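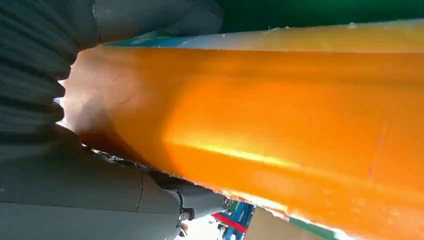
Chapter 2
Receiving and Storing Goods

Every item that enters a storeroom must be received, checked, and given a place. The work begins at the receiving table and ends at the shelf. A glossy surface can hide wear when light falls across it, and the orange item shown with this chapter has faint creases and scuff marks near one end. Marks of this kind should be written down at the time of receipt. The chapter follows the practice of the Trevthorpe storeroom, where Rosângela Magalhães trained new staff for 14 years.

Once an item has been checked, the clerk decides how it will be held. Small goods go into crates or boxes, and larger goods stand directly on the rack. 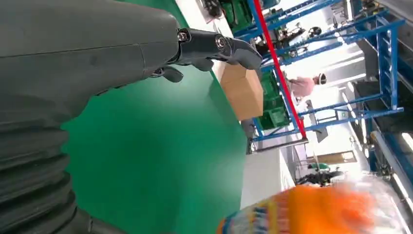 Where should heavy goods be stored? They belong on the lowest shelves, with the heaviest placed nearest the uprights.

Labels face the aisle and carry the date of receipt. The storage record repeats the same details, together with the shelf number and the initials of the clerk.

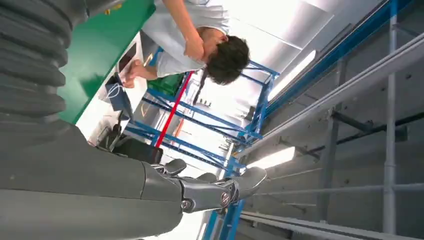

The record is kept at the receiving table until the end of the shift, when it is copied into the stock book. Section 2.1 explains how each entry is made.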